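Date: Wed 14 January
Subject: Re: [pantry-list] snack bins or tote for the Toledo shelf

> Vinance still ships the fish tofu as single small bags. Do we
> keep them in the tote, or move them to a bin? The tote is
> getting hard to search.

Move them to a bin. The printed side should face out, so that the name can be read without lifting the bag.

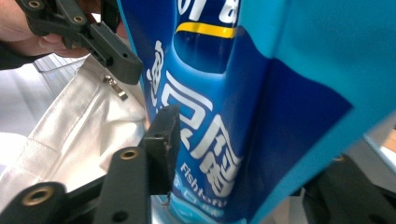
The order sheet lists it as "fish tofu", two words. Please use that spelling on the shelf label, or the search in Pevton will miss it. Small bags go in upright, one row per bin, in a clear open-topped container.
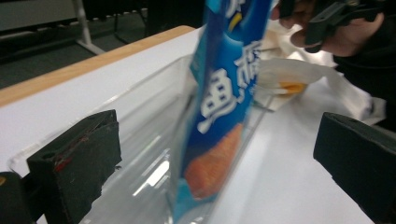 A full row should come to 20 bags. Leave the container without a lid — the bags crease at the top when a lid is pressed down on them. Cloths stay out of the food bins and go on the shelf below, folded. 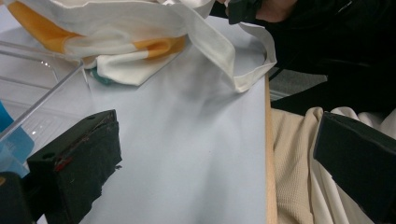 Which bags go in front? The ones with the earliest date, and anything due before the end of February goes at the left end of the row.

The tote is still fine for carrying. Verkov rates theirs for 135 bags of this size, but over 100 is awkward on the stairs. Stand the bags up in it and keep heavy jars out. 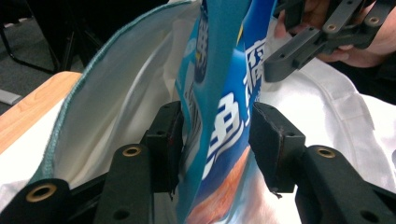 Pevton desk replied off-list that the tote should be emptied completely at each refill, as older bags end up under the new ones. Agreed. I have added that to the shelf sheet, after the line on labels.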